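Robot Manipulation Lab
Handout 3: Comparing end effectors on a cluttered tabletop

Welcome back, everyone. Last time we spent our session on reach and joint limits, and I promised that this one would be more hands-on, so please bring your worksheets and a little patience. We are going to compare two ways of picking things up: the Dostorwood two-finger gripper, which most of you met in the intro course, and the Brodow multi-finger hand, which is new to nearly all of you and takes some getting used to.

What we want to find out

It is tempting to ask which one is "better," and every year somebody writes exactly that at the top of their report. Please try to be more specific! A parallel gripper has one thing to decide, namely how far to close, and that makes it wonderfully easy to program and to debug. A hand with fingers can wrap around a shape, press down on it, or slide it a little before lifting, but each of those is a choice your controller has to make. So for each object, write down the grasp you planned, the grasp you got, and what you changed on the next attempt.

Running the trials

Each group runs 100 trials per end effector, using the same objects and the same starting poses. The Benjelloun controller logs joint positions and motor current on its own, but it does not log your reasons, so keep the notebook going as you work. If you restart the controller partway through, start a new log file and say so. In April one group lost a whole afternoon to a file that had quietly been overwritten – I still feel bad for them.

Count a grasp as successful if the object clears the surface and stays held for 3 seconds. A grasp that tips the object over and then holds it still counts, but mark it with a T in the margin.

Choosing objects

Thin and flat things are the hard cases. A folder lying on a fabric surface gives the fingertips very little edge to get under, and soft toys change shape as you squeeze them, so the width you measured beforehand won't help you much. Bottles are friendlier, though one on its side may roll if you come in at an angle.
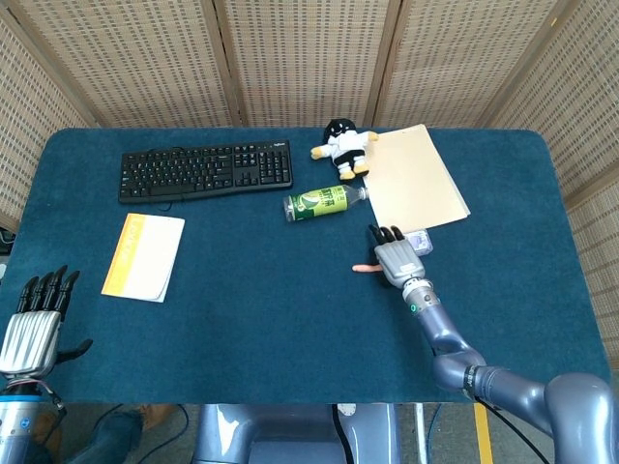
Camera view matters more than people expect. When the arm comes in from the side, the hand hides the very thing it is reaching for, and your pose estimate gets worse just when you need it most. Take your estimate before the final approach, store it, and compare it with a second one after the hand has backed away. The Isance calibration notes cover this on page 91, and the error table on page 122 is worth a look too.

For next time: two pages per group, plus your logs. Failed grasps are welcome in the report – tell me where the contact was.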